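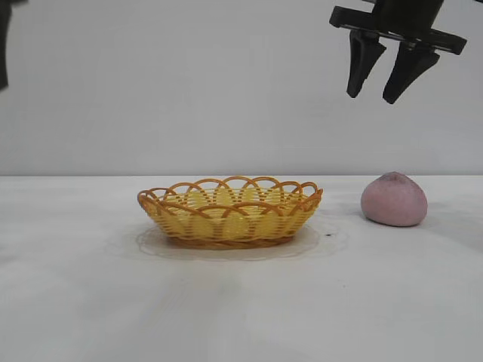 A black two-fingered gripper over a white tabletop.

Bralier adds a bar-height stool and wider table bases to its Kevon dining line

June 5, 2026

Diners, coffee shops and neighborhood taverns that have been furnishing their rooms with the Kevon line will have a few more pieces to pick from this summer. Bralier, the restaurant furniture maker based in Tratier, has added a bar-height stool, a backless counter stool and a new set of table bases to the range, and all of them can be ordered starting today.

The stool is the piece that customers have been asking for, and asking for quite a while, too. Kevon chairs have always come in one height, so an owner who loved them in the dining room had to go hunting for something close enough to put along the bar. The new version keeps the curved ladder back and the slightly dished seat of the original chair, and it adds a steel footrest on all four sides, so guests can get comfortable whichever way they happen to be facing – toward the bartender, the ball game or each other.

Seats come in beech or in padded vinyl, and there are 16 colors of vinyl, up from nine last year. The padded seats lift off with four screws, and replacements are sold separately, which should be welcome news to anyone who has ever had to retire a perfectly good stool over one torn cushion. Both stools ship fully assembled and stack in the carton seat to seat.

The table bases are a quieter addition, but they may end up being the one that staff appreciate most. They have a wider foot than the older Kevon bases and a leveling glide at each corner, and the glides can be turned by hand without tipping the table over. Old tile floors and sloping sidewalk patios are hard on tables, and plenty of folded napkins and matchbooks have given their all under a short leg over the years. The bases fit the tops Bralier already sells, so a restaurant can change what is underneath and keep the surface it has.

One of the first places to put the whole group together is Yu, a noodle house a short walk from the Tratier train station, which reopened this spring after a long remodel. It seats 90 guests between the dining room and the counter, with the stools in a deep green and the chairs in plain beech. It is a cheerful, busy sort of room, and on a rainy evening the counter is a very nice place to be.

Bralier says the stools and bases carry the same commercial warranty as the rest of the line and are meant for indoor use or covered patios. An outdoor version of the bar stool, with a powder-coated frame and a slatted seat, is planned for October. Fabric and finish samples can be requested through any Bralier dealer, and the Tratier showroom has the full Kevon range set up on its ground floor for anyone who would like to come in and sit for a while.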